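# New good practice code for hand-worn motion recording takes effect at parcel sites

2018-11-02

The Honell Institute has published a code of practice for work in which people's hand movements are recorded so that machines can later be taught to sort and pack goods.

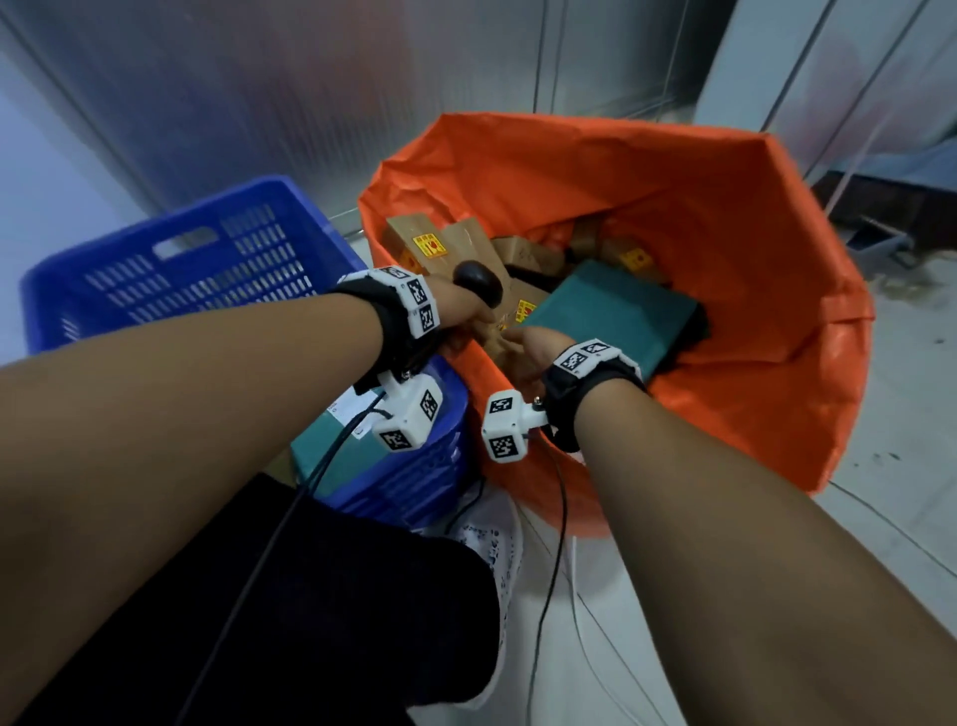 The code sets out how long a person may wear recording equipment, how that equipment should be fitted, and what may be kept once a session is over. It was drawn up over the spring and summer with three operators, Cundum, Lamrani and Natosus, all of which record workers handling parcels by hand. Much of the text concerns the wrists. Where a worker has a marker module on top of each wrist and a second one below it, and must reach down between cardboard boxes in a bag-lined bin, the code asks that the strap be fitted with the hand in the working position, and not with the arm resting on a table. Straps must be checked again at every break. Cables running from the wrist are to be long enough for the full reach of the task and must be kept clear of the feet.

No session may last longer than 40 minutes without a break away from the work area. The institute had first proposed an hour, but shortened the period after comments received in March from staff at the Cundum site, who reported that the straps became uncomfortable well before the hour was up. A worker may stop at any time without giving a reason, and pay for the session is not to be reduced as a result.

The second part of the code deals with labels. Parcels in ordinary circulation carry names, addresses and telephone numbers, and a head-level camera will record many of them in the course of a morning. Operators are now expected to use practice stock with made-up addresses wherever they can. Where real parcels are used, label text must be blurred before the recording leaves the site - including on machines used only for checking quality. Recordings that show the face of a passer-by are to be removed within 5 working days.

Arlo Alcantara, who led the drafting for the institute, said that the three operators had been working to quite different rules.

"One site had a written limit on session length and no rule at all on labels," he said. "At another it was the other way round. We took what each of them did well and asked the others whether they could live with it. On most points they could."

He added that the code had been kept short on purpose. "It runs to six pages. A shift supervisor should be able to read it before the first session of the day and know what has to be done."

The rules on floor space drew the largest number of comments. Bins, crates and bags used in a session must be placed so that the worker can stand with both feet flat and turn without stepping over anything. Lamrani had asked for an exemption for its smaller rooms, where containers are commonly stood side by side to save space. The final text allows containers to touch one another, provided that one side of the work area is left open and that no loose cable crosses it.

Sites must also keep a written record of each session. The record is to show the start and finish times, the type of goods handled and any fault in the equipment, and is to be held for two years. It need not name the worker. Operators may give each person a number, as long as the list matching numbers to names is stored separately and is open to the worker on request.

The code is voluntary. Operators that sign up agree to one unannounced visit a year and to the publication of a short report after each visit. Those recording fewer than 2,000 sessions a year may send in a written statement in place of the visit. The limit had stood at 3,000 in the consultation draft and was lowered at the request of Natosus, which argued that too many sites would otherwise go without an inspection.

Cundum and Natosus have signed. Lamrani has said that it will do so once changes to two of its rooms are complete, and expects the work to be finished by March.

Printed copies of the code are available from the institute's publications desk. Comments on the first months of use are invited from operators and from individual workers, who may write in confidence. A revised edition will be considered after the first round of visits - no date has been set for it.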